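Removing a water ring from a marble counter
Posted 03/01/2018 by vellport_kitchen

We moved into a house with cream marble counters in July. A glass of lemonade sat out overnight and left a dull ring next to the stove. I have washed it with dish soap and then with a Noletex stone wipe, and the ring is still there. The rest of the counter is shiny. Is this a stain, and can I fix it myself?

bouzid101
That sounds like an etch. Acid from the lemon eats the polish, so washing won't bring it back. Run a fingertip over it. If it feels a little rough, it's an etch.

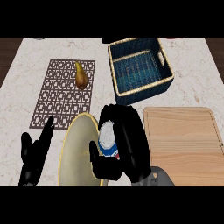 For a light one, get marble polishing powder. Wet the spot, sprinkle some on, and rub with a damp cloth for 2 minutes. Wipe, dry, and look at it from the side. You may need to repeat it. Try it in a corner first. Skip vinegar and any bathroom cleaner made for lime. If you can feel a real dip, powder won't do it and you need a stone shop. I was quoted $165 for one counter.

tilegrout1844
baking soda worked on mine but it was a coffee stain so maybe not the same

flatstone
Agree on the powder. Sealer helps with oil and coffee but does not stop etching, so don't let anyone sell you a reseal for this. Put coasters or a mat under drinks and wipe up juice right away. Mine has been fine since.

Last updated: 2 replies marked helpful
Contact | Copyright Flarkero Home Help | Back to top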